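4.2 Co-star interviews and the promotional calendar

The second part of the study turns to what actors say about one another while a film is being made and sold. Earlier writing on film publicity has mostly looked at the trailer, the poster and the opening-weekend interview. Less has been said about the long middle period, when shooting in one location has ended, the release is still months off, and the cast is asked to fill the gap with talk. We call this material "holding publicity," following the term used by Garrido in her work on television serials.

Our sample consists of 200 interview items published by entertainment desks during the production of 14 feature films. All of the films reunited two lead actors who had worked together before. Items were read in full by two coders, Leandro Montecinos and Edvin Eide, who marked each passage that described a colleague's private life, working habits or character. Disagreements were settled by a third reader.
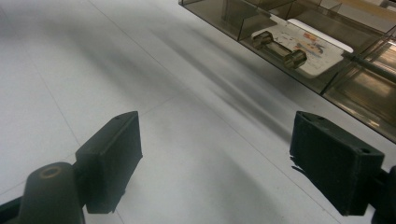
The coders found that remarks about a colleague's private life were seldom offered first by the actor. In most items the subject was raised by the interviewer, often in a closing question, and the reply was then moved to the headline. A recent wedding was the most common prompt, followed by the birth of a child. Answers tended to be mild and friendly. Actors said that the colleague was "the same person" or "a little calmer now," and returned to the film as soon as they could.

This pattern held across both large and small productions. The press office for Pundik, a period comedy with a wide release, gave its leads a short written guide on personal questions. The makers of Bruler gave no guide at all, yet the replies collected from its cast were close in length and tone. Cristóbal Henríquez, who handled publicity for Bruler, told us that experienced actors "know where the door is" -- a remark repeated in other words by several people we spoke to.
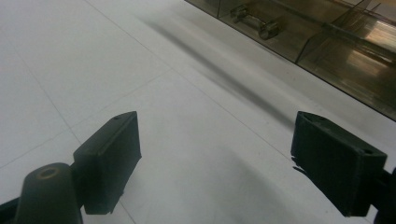
Does a friendly remark about a co-star affect how a film is received?

Our material cannot show an effect on ticket sales, but it does show that such remarks are reprinted more widely than remarks about the story, the director or the music.

Reprinting deserves some attention. A single sentence from the lead actress of Valdebenito, given to one daily newspaper in November, appeared in 13 other outlets in our sample. Only five of these named the original paper. The rest used phrases such as "in a recent chat" or "speaking to a leading publication," and several placed the sentence under a headline that promised more than it held. By the time of the last reprint the film itself was mentioned once, in the final paragraph.

Van Loon (first name Ruben, not to be confused with the critic of the same surname) has argued that this kind of loss is a fair price for attention. We are less certain. In the case of Fluvov, a horror film with two well-known leads, readers who wrote comments under the reprinted items asked more often about the actors' friendship than about the plot or the release. The studio later changed its approach and asked that interviews be held jointly, so that neither actor would be asked to speak for the other. Joint interviews produced fewer personal headlines, though they were also carried by fewer outlets.
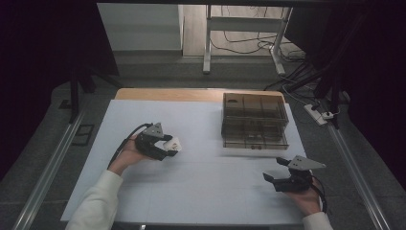

Figure 4. Two hand-held grippers in use at a white tabletop, with a translucent drawer organizer at the upper right.

The next section considers whether the same pattern appears in interviews given after release, when the cast has less reason to be careful.

Related articles
Star pairings and the second film: a review
Who asks the question? Interviewers in the entertainment press
Headline and quotation in film news
Publicity offices and the written guide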